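Cell 2 stop: dropped processor and late force trip

From the Fairweather automation newsletter, June issue
Contributed by Oi-ling Kwan, Process Safety, Ploltmont site

We use cookies to remember your reading preferences and to measure which items are opened. By continuing you accept our cookie notice. Manage settings | Accept

Cell 2 at Ploltmont was taken out of automatic mode in June after a processor slipped in the gripper during a socket insertion and the arm continued its downward move for longer than it should have. There was no injury. One processor and one motherboard were scrapped. The cell has since been returned to reduced-speed operation, and the conditions for going back to full speed are given at the end of this item.

The task is the Valonau rebuild sequence: pick a processor from the fixture plate, carry it over the open tower, align it to the socket, lower it and release. Memory follows from the same plate. At the time of the stop the program was on cycle 357 of a planned run of 485. The operator at the cell was Wiroj Wongsuwan, who heard a click from the case at 2:40 p.m., saw that the processor was no longer level in the fingers, and pressed the emergency stop. The controller had not yet raised a fault of its own.

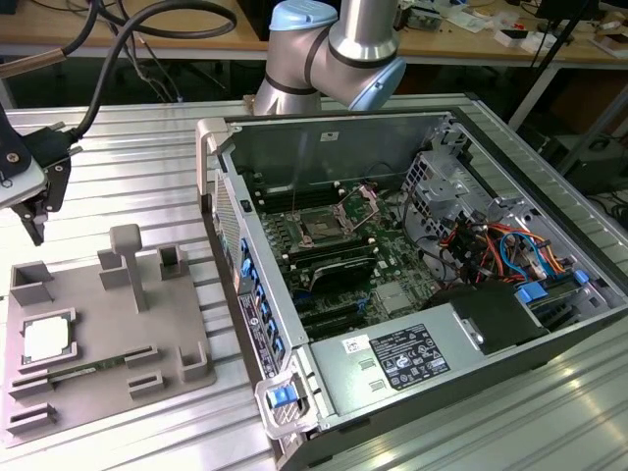
The grip force setting was the first thing checked. The program calls for one value at pick and the same value at placement, and the log shows both were commanded correctly. Finger position told a different story. From the pick to the point above the socket, the fingers closed by a further small amount, in two steps, with no command to do so. That pattern is consistent with a part rotating between the finger faces. The pick itself starts from a corner pocket on the gray fixture plate, where the processor sits between raised guides, and the exit path has to clear the tall T-shaped post in the middle of the plate. The taught path did clear it, but by less than the drawing requires. With the pick offset entered the day before, one finger brushed the post on the way out. The contact was too light to trip the arm and was enough to turn the part.

The offset was entered by hand after the plate had been removed for cleaning and bolted back down. The plate has no dowels. It is located by eye against the rails of the table and then corrected in software, and the procedure did not call for a dry run of the exit path after a correction. It called only for a check of the pick point.
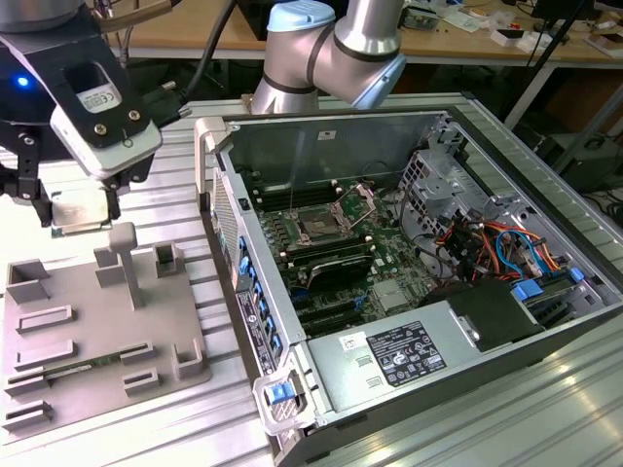 Processor held over the fixture plate, with the socket open in the tower to the right.

The second fault is the more serious one. The downward force limit for the insertion move was found to be disabled between the approach point and a height just above the socket. It had been switched off during commissioning, when cable drag on the wrist was causing false trips, and the line that switches it back on sat after the point where a tilted part first touches the retention frame. A level processor never reaches the frame, so 356 good cycles gave no sign of the problem. The tilted one did reach it, and the arm pushed with no limit in effect until the stop was pressed. Pins in the socket were bent along one side.

The operator was outside the marked area and his hands were clear. The risk assessment for this cell, however, permits a person to reach into the tower to dress the wires while the arm is paused over the fixture. If the arm had resumed in the unprotected part of the move with a hand in the case, the force limit listed as the safeguard would not have been active. For that reason the event is recorded as a safety matter as well as an equipment failure.

Actions completed:

The force limit is now active for the whole move. The cables have been rerouted with a longer loop, and no false trips were seen in 80 test cycles.

The exit path now rises straight up before any sideways travel.

A finger position check runs above the socket. If the reading differs from the value at pick, the arm returns the part to the plate and stops.

Reaching into the tower is allowed only with drive power off. The wording in the risk assessment has been changed to match.

Actions open:

Two dowel holes are to be added to the table and plate. The parts are on order from Clakaddale.

Programs on the other cells are being searched for force limits switched off inside a move. Wiroj Wongsuwan is keeping the list. Site leads should send him any program changed during commissioning, including those believed to be correct.

Cell 2 stays at reduced speed until the dowels are fitted and a full run of 485 cycles has been completed without a position fault. Questions on the risk assessment go to Oi-ling Kwan.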